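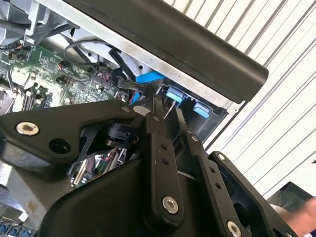
Open computer chassis, Herska workshop

Prototype hall safety check – Herska Startup Prize, final round
Checked Tuesday by Nabila Slaoui, with Hicham Badawi for the venue

Exits and aisles
Main doors open fully: OK
Side exit to Buckley Street: OK after two crates were moved
Aisle width at team tables: FAIL at Indiseck stand. Banner feet stick out. Team told to turn them in before doors open.

Power
Extension cords taped down: OK
Cords plugged into other cords: FAIL, back row. Hicham is bringing longer ones.
Breaker panel clear: OK
Battery charging: one table only, next to the judges' room. No charging overnight.

Fire
Extinguishers in date: OK
Posted room limit: 620. Guest list stands at 279, so no door count needed – check again if the pitch session is opened to the public.

Stage
Steps and handrail: left rail loose. Tightened, checked again at 4:30, OK
Stage lights: safety cables on all but one. Do not use that light.

First aid
Kit at sign-in desk: short on burn dressings. Rania Ait Ali to restock.

Open items go to Mahmoud Bouzid before the teams load in.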